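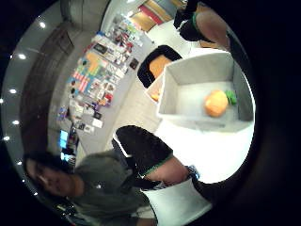 Pre-session checklist, hand-held gripper collection
Bench 2, Uder lab
Checked by: Nelli Sjöberg
Date: February 4, 2022

1. Gripper fingers open and close fully. OK
Left finger pad replaced in November, no wear since.

2. Lens clean, mount screws tight. OK
Wiped with the dry cloth only.

3. Wrist sensor strap snug, skin not pinched. OK
Operators with thin wrists should use the inner hole.

4. Sleeves clear of the finger linkage. COMMENT
Long cuffs ride forward when the operator leans in. Push them back before each take.

5. Box and objects within reach without twisting. OK

6. Chairs pushed back from the work side. COMMENT
Leave room to step away. One operator bumped a seat last week, no injury.

7. Battery below 33 degrees at start. OK

8. Free disk space checked. OK

9. Rest break after every 70 takes. NOT MET
The Pesonen group ran past the limit twice. Timer now set on the desk computer.

10. Takes logged against takes saved. COMMENT
1,765 logged, 1,669 saved. The missing ones are all from the Ondesance object set and stopped at the sync step. They stay out of the training split until someone has gone through the log. Do not re-record under the same take numbers.

11. Emergency stop on the replay arm tested. OK
Tested unloaded. Repeat with the Drarnley wrist fitted before the first policy run.

Result: cleared for collection. Replay on hold until item 11 is repeated.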